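Kodo Collection Adds Marine Worm Specimens From Falcão Survey

2 November 2025

The Kodo Natural History Collection has completed the cataloging of 71 lots of marine worms gathered during the Falcão shelf survey. The material is now available to researchers for study on site and, subject to the usual conditions, by loan.

The lots were collected from muddy and sandy bottoms during the survey's April cruise. Most of the specimens belong to families that live buried in sediment, including bamboo worms, lugworm relatives and several groups of small thread-like worms. All were fixed at sea and later moved to ethanol for long-term storage. Tissue samples intended for genetic work were taken before fixation and are held separately under matching catalog numbers.

Two of the lots contain worms that could not be matched to any species known from the region. Both have been set aside for full description. The specimens differ from their closest relatives in the shape of the head and in the arrangement of bristles on the front segments. Until the descriptions are published, the lots will be listed in the catalog at genus level only, and requests to examine them will be handled case by case.

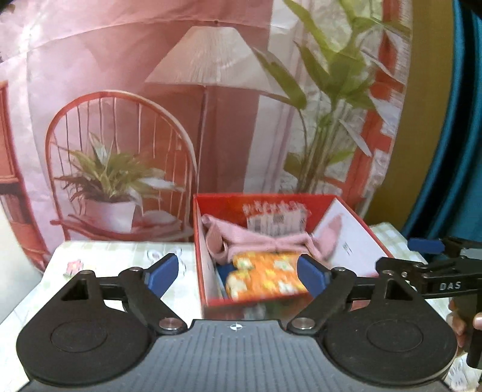
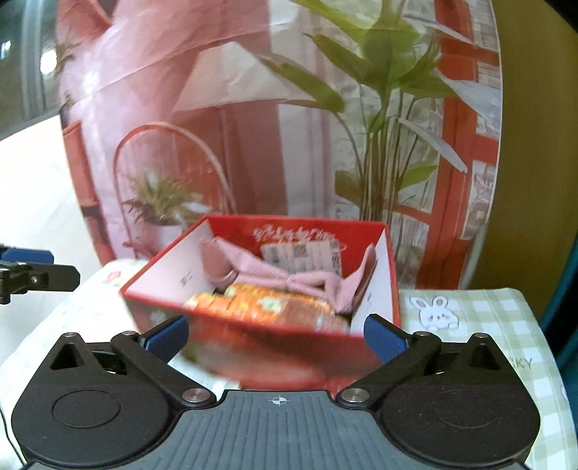

Identification was carried out jointly by the collection and the Ernine Marine Station, where the samples were first sorted. Station staff separated the worms from crustaceans, mollusks and other animals in the same grabs. The remaining groups will stay at Ernine until they have been sorted to family, and a schedule for their transfer has not been set.

The catalog entries are being released through Stestix, the records system that the collection adopted for its invertebrate holdings. Each entry gives the station number, depth, sediment type, sieve size and preservation method, together with the name of the identifier and the date of the most recent check. Entries for incomplete specimens are marked as such. Users should note that many of these worms break during sieving, and the number of fragments in a jar does not indicate the number of animals collected.

Older holdings from the same stretch of coast are also under review. Nearly 50 jars from earlier surveys carry names that have changed or that were applied before several of the families were revised. Original labels will remain in the jars, with new determination labels added alongside them. No material will be discarded as part of the review.

Researchers who wish to borrow specimens should apply in writing through their home institution, giving the catalog numbers required and the purpose of the loan. Dissection, mounting for electron microscopy and any other destructive treatment require separate approval. Slides and mounts prepared from loaned material remain the property of the collection and must be returned with the specimens.

Corrections to published entries may be submitted through the comment field on each Stestix record.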